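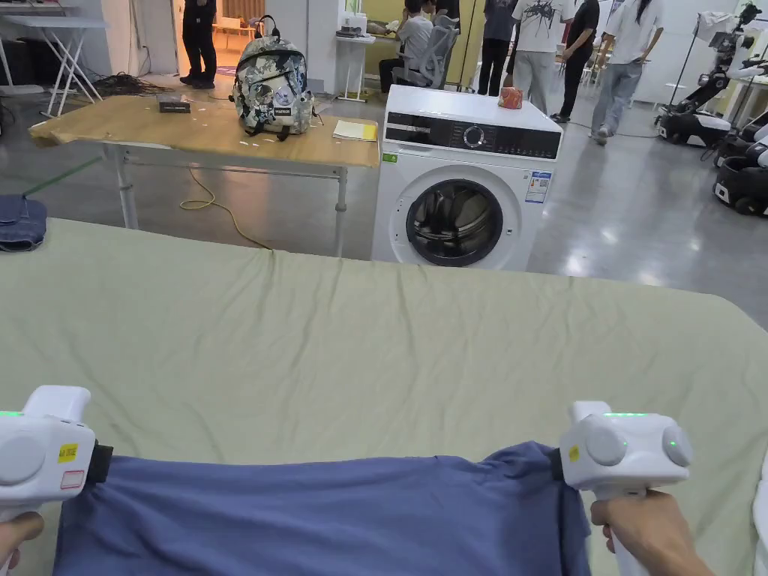
Lists > Period Talk > July archive > Re: cup or pants?

2 min read

Subject: Re: cup or pants?

> I've used pads since school and I'm sick of them. Is a cup really as easy as
> the leaflet makes out? And does one size fit everybody?

No to both, I'm afraid. My first was a Mirani, and I spent most of a Sunday on the bathroom floor with one foot on the bath, reading a leaflet in 8 languages.

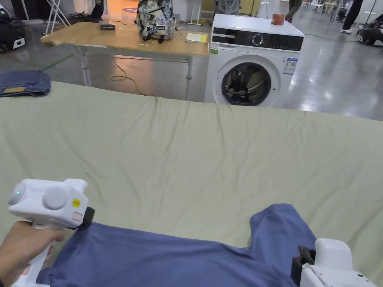

It took me three cycles to get the fold right. The Preletti is softer and opens less like a mousetrap, though it leaked on me at night. If you have a coil, talk to your nurse first.

What I use now:

- Ronano period pants for nights and the last day or two. Rinse cold, no softener. 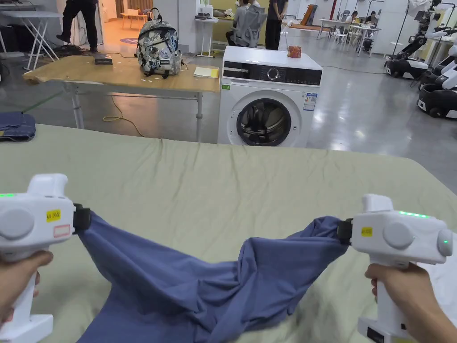 - The Mirani on heavy days, boiled between cycles in a pan that no longer does eggs.

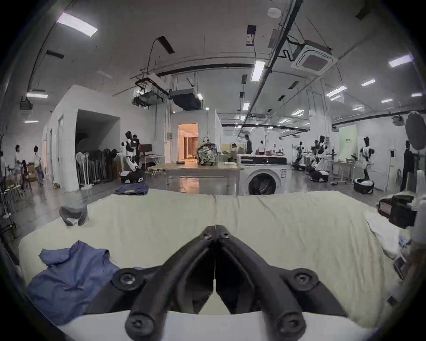 - Skestov liners, for days when I don't trust my own arithmetic.

I have 7 pairs of the pants, bought one at a time because I'm not made of money.

Contact the list owner | Back to top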